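How to Run a Robot Arm Demonstration at Your Open Day

If you have an arm in the workshop and a date on the calendar, sooner or later somebody is going to ask you to "just show people what it does." I have done this enough times now, first at Ruvell and these last few years at Vollico, that I thought I would write it all down, partly for Clyde Van Dusen, who is taking over our November open day and has been very patient with my scribbled notes.

Step 1. Choose one small job

Pick something a visitor already knows how to do with their own hands. Putting a tool into a tray is my favorite, and I keep coming back to it. I have watched people walk straight past an arm tracing lovely circles in the air and then stand for ages in front of one putting away a screwdriver. They know what it ought to look like, you see, so they can tell when it goes well and they groan along with you when it doesn't.

Step 2. Set up the table the day before

Mark the base position with tape, check the bolts on the gripper bracket, and run the job from start to finish until you are bored with it. We ask for 45 clean runs in a row before we let the public near it. Leandro Aranda thinks that is too many, and he may be right, but he was also the one standing there the year we skipped it! Tie your cables back from the path of the arm, and walk around the table at child height to see what a small visitor will see.

Step 3. Put the wrist camera on a big screen

Even with a short line of people, only the front row can see the fingers close. A second screen showing the wrist view lets everyone in on it, and you can talk over it without raising your voice.

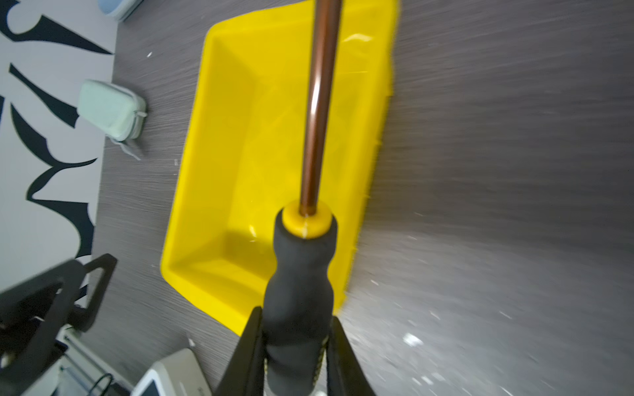

Colors do a great deal of the work for you on that screen, so give them some thought when you gather your props. People standing at the back need to pick out the tool and its destination without being told. A yellow tray on a dark gray tabletop is hard to miss, and the black handle of the screwdriver stands out well against it. The thin metal shaft is another matter, especially with the light catching it, so point it out early and then let people watch it for themselves. If the lamps overhead are leaving bright patches on a shiny tray, try turning them down a little and look again from the last row of chairs.

Step 4. Talk less than you want to

I am the worst offender here. My first public demonstration had 141 people through the door, and I believe I explained inverse kinematics to every one of them. Say what the arm is about to do, let it do it, and wait. The questions will come, and they are nearly always better than the speech you had planned.

Step 5. Let visitors choose something

Ask a visitor to say when to start, or where on the table the tray should go next. Stop the arm fully before anything is moved, and have a colleague keep a hand by the stop button the whole time. Anežka Říha does this job for us and will not chat while she is doing it, so please don't be offended.

Step 6. Have a plan for the dropped tool

It will happen. Stop the arm, pick the tool up, tell people what you think went wrong, and go again. Keep 2 spare screwdrivers of the same model within reach, and write their size on the setup sheet so that the next person doesn't go hunting through the drawers.

Clyde, the setup sheet is in the gray cabinet with the spare fingers, and the key is with Ramiro Cordero.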